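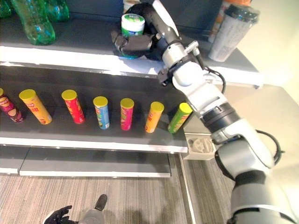 Storuvton Early Learning Office: Letter Craft Kits Available for Winter Session

Nov 22, 2021

The Early Learning Office is pleased to announce that letter craft kits for the winter session may now be requested by preschool and kindergarten classrooms throughout Storuvton. The kits support the alphabet portion of the Trastley early reading plan, under which each class studies one letter per week.

Each kit contains materials for 11 letters, beginning with M. Pre-cut shapes are supplied for the first two letters. For the remaining letters, teachers will find full-size patterns to trace onto construction paper. Classrooms should have their own glue sticks, washable markers and child-safe scissors on hand. Paint is needed only for the letter V (volcano) and may be replaced with crayon.

Several changes have been made following comments received from teachers in October. The mitten pattern for the letter M has been enlarged so that younger children can lace it without help. The nest for the letter N now uses torn paper strips in place of yarn, which many classes found difficult to glue. The octopus remains as it was.

"Teachers asked for fewer small pieces and more time for the children to talk about the letter sound while they work," said Omolara Adeyemi, who coordinates classroom materials for the office. "The new patterns can be finished in one sitting by most four-year-olds."

A total of 50 kits will be issued in the first distribution. Requests will be filled in the order received, with a limit of 2 kits per classroom. Schools that took part in the fall session do not need to register again, but must confirm the name of the lead teacher. Kits may be collected from the front desk at the Alleo Building during regular office hours. Delivery is available to schools on the Yusuf Road bus route.

Families who wish to continue the activities at home may ask their child's teacher for a printed pattern booklet. The office has printed 1,000 copies, in English and Spanish. Teachers may photocopy the patterns for classroom and family use.

Request forms are available from school offices. Completed forms should be marked "Letter Kits" and returned to the Early Learning Office, Alleo Building, Storuvton.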